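Two nights in Nisley

January 28, 2018

We went to Nisley in September, after the school holidays, and I am only now getting the notes typed up. Malou found the guesthouse. It had three rooms over a bakery and cost less than the hotels on the front, and breakfast was included, which meant bread from downstairs and a boiled egg.

The bus from Barros takes two hours if the pass road is open. Ours stopped for a long time at the junction while the driver talked to another driver. There is no toilet on board. Buy your ticket at the counter and keep it, as they check it again when you get off.

On the first day we walked out to the lighthouse and back. The path is marked with yellow paint and is easy until the last part, where it goes down over loose rock. I wore the wrong shoes. The lighthouse itself was locked, but you can sit on the wall on the far side and be out of the wind. We ate there and watched the ferry come in.

The second day was the boat to Skikano. It leaves at nine and comes back at four, and you want the whole time. The village is one street. Villads had told us to climb up to the chapel before doing anything else, and he was right, because by noon it was too hot for stairs. There are 532 steps according to the sign at the bottom. I took the sign's word for it.

Lunch was at the place next to the landing. Grilled sardines, potatoes, a salad with too much onion. Malou had the fish soup and said it was better than mine. It came to 21 each with a carafe of white wine.

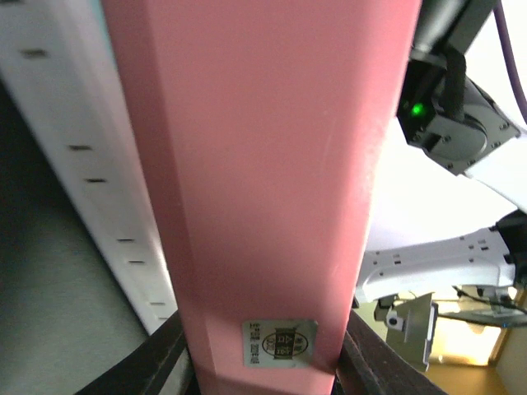 The sea was rougher going home and they made everybody sit inside. If you get seasick, take the seats at the back by the door. I slept through most of it.

Things I would do differently: bring cash, as the machine in Nisley was out of order both days, and stay one more night. We missed the market, which is held in the square behind the bakery, and we heard them setting up the stalls while we were carrying our bags down to the bus.

Next trip is Zutcombe in the spring, if Malou can get the time off.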